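Windetti Countertop Dishwasher: User Guide
Section 5. Loading Tableware 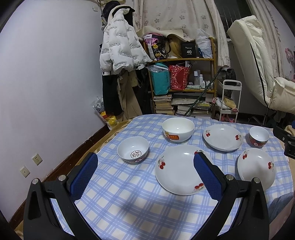
1. Scrape off food scraps. Do not pre-rinse.
2. Place plates in the lower rack, facing the spray arm.
3. Tilt bowls downward in the 2 side rows.
4. Turn the spray arm by hand. It must clear all items.

Note: Peel off paper labels before the first wash. Loose paper blocks the filter.

Caution: Wait 17 minutes after the cycle ends before opening the door.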